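April 5, 2022

Long day with the grippers, and I'm writing this with my feet up and a cup of tea going cold beside me. Tatsuya came by after lunch and we finally got to the pad comparison I've been putting off since February — the smooth pads against the textured ones, same arms, same springs, same silly assortment of spoons and bottle caps. I'd half made up my mind in favour of the smooth (they're so easy to wipe down!), but the textured pair held the spoons on nearly every go and the smooth ones dropped 11 of them. So much for my hunches.

We finished up with a pair of grippers, one for each hand, over the little black table with the red-orange edge. The blue pads with the raised grid are the ones I'd keep.
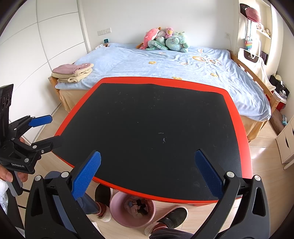 Do the textured pads need more squeeze than the smooth ones? Less, by my reckoning, and my thumb is grateful for it after a whole afternoon.

Tatsuya thinks the pivots matter more than the pads, and he may well be right, he usually is about joints. He wants to go over them with Marion before we order anything from Fallow. I still have the colour chart to sort out for Lorna, and six pages of notes in handwriting I can barely read. Must ring Rachid in the morning about the longer fingers.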